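Bon. Essai 26 planté, comme le 25. Le bras gauche du Kemby lève trop haut dans le couloir et l'arrêt de sécurité ne se déclenche pas. En simu heureusement
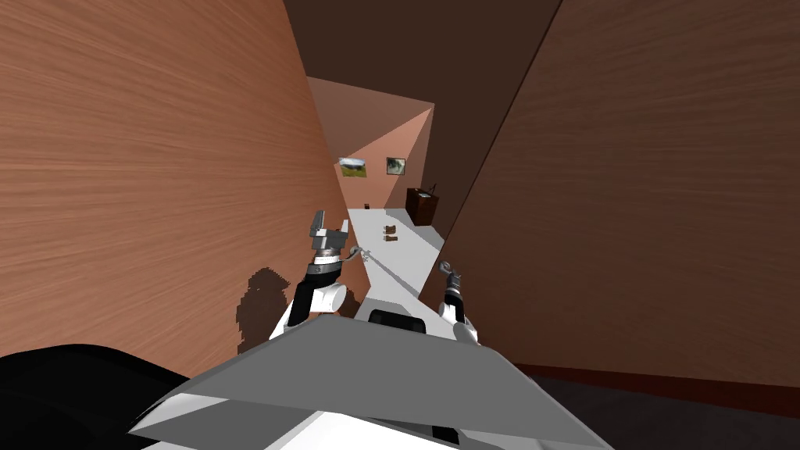
J'ai remis le seuil d'effort à 30, l'ancienne valeur était 38 – personne sait qui l'a changée. Pas moi en tout cas. Le log dit « contact : aucun » du début à la fin, donc soit le capteur simulé dort, soit Ueda lit le mauvais canal

Coté pince, autre souci. Les doigts se placent de part et d'autre, ordre de fermer envoyé, et le contrôleur répond timeout. 3 fois de suite 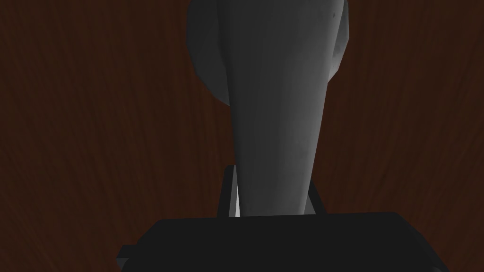
Huguette Pelletier me répond que c'est le canal, qu'elle a eu pareil en juillet et que tout est décalé d'un cran depuis la mise à jour. Ok je regarde ca

Bon bah elle a raison. Décalé d'un cran. Je relance ce soir, et d'ici là on touche PAS au vrai bras svp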